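Stestiton to retire its old desktop messenger at the end of July
Jun 29, 2024
By Maricruz Olvera

If you still have the little Stestiton Messenger icon sitting at the bottom of your screen, you may want to start saying your goodbyes. The company has told customers that the desktop version, which has been with many of us through several computers and at least one change of job, will stop signing people in at the end of July.

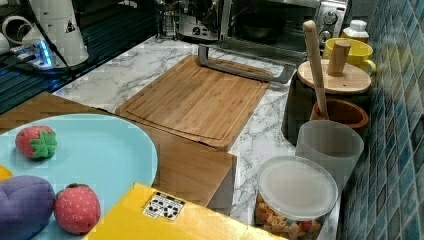
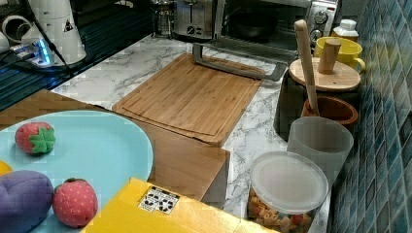
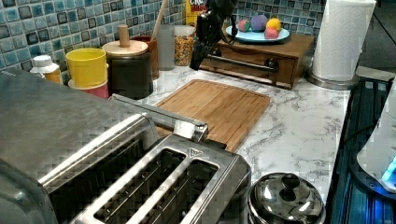 Its place will be taken by Erkia, the newer chat and calling program that Stestiton has been nudging everyone towards since last year. Contacts and group names will move across by themselves the first time you sign in, but old conversations won't, so anybody who keeps useful things in their chats (and I'm as guilty as the next person) should open the File menu, choose Save History and put the result somewhere safe.

Csaba Mészáros, who looks after the desktop programs at Stestiton, told us the old messenger had simply become too hard to keep going. "We're fond of it too," he said, "but every system update broke something, and we were spending whole weeks putting it back together." There will be one last security fix in July, and after that nothing more.

Larger customers have had a head start. The Grindville library service has already moved 3348 accounts, a job that took roughly 50 days from the first trial to the last branch. Barnabás Kozma, who ran the move there, said most of the calls he took were about sound settings – Erkia picks its own microphone the first time it opens, and it doesn't always pick the one you'd like.

Mac users should quit the old program fully before removing it, or it has a habit of popping back up in the Dock. People who rely on the Bozsik calendar add-on will need to wait a little longer, I'm afraid, as the Erkia version is still being tested and is expected later in July.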